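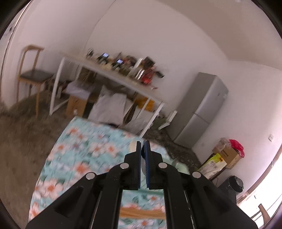 Hand-held gripper demos: bed-making task, tracking drops out near the blanket

Posted by Woo-jin Ban
December 1, 2021

I'm recording demonstrations with a hand-held gripper for a bed-making task: pinch the blanket edge, pull it toward the pillow end, let go. No arm is involved at this stage. I recorded 242 demos over two evenings and the pose tracking failed on 14 of them. Nearly all the failures are at the moment I go in low for the grasp, when the blanket takes up most of the view. The blanket has a flower print, so I expected plenty of features for the tracker.

Do I need a plain blanket, a different tracker, or a different way of moving? I would like to keep the bedroom as it is. The policy has to work in rooms with ordinary clutter.

3 replies

Akihiko Kudo
Losing 14 out of 242 is not bad. I would drop them and move on, but check first that they are not all the same kind of grasp. If every low grasp is missing from the training set, the robot will never learn one.

The print can hurt you. A flower pattern repeats, so the tracker may match one flower to another. Cloth also moves when you pull it, and the tracker assumes a still world. Furniture and walls are much better to track against. Some things to try:

Do a slow mapping pass of the room before the demos, with the gripper pointed at the desk and chairs.
Tilt the wrist up a little on the approach so part of the room stays in view.
Slow down. Blur on the approach kills more tracks than anything else I have seen. I count two seconds from the start of the descent to the pinch.
Close the curtain if you have a bright window, or fix the exposure.

When I redid my towel set in August with a mapping pass, I lost 2 demos. Before that it was 16.

gripshift_Bretine
just use teleop. you get joint angles straight from the arm and no tracking to worry about

Woo-jin Ban
Teleop is out for now, the arm is at the Onthorpe lab and I'm at home. I checked the failed ones and 11 are low grasps on the far side of the bed, so I'll redo those with a mapping pass and a slower approach. I'm leaving the blanket alone.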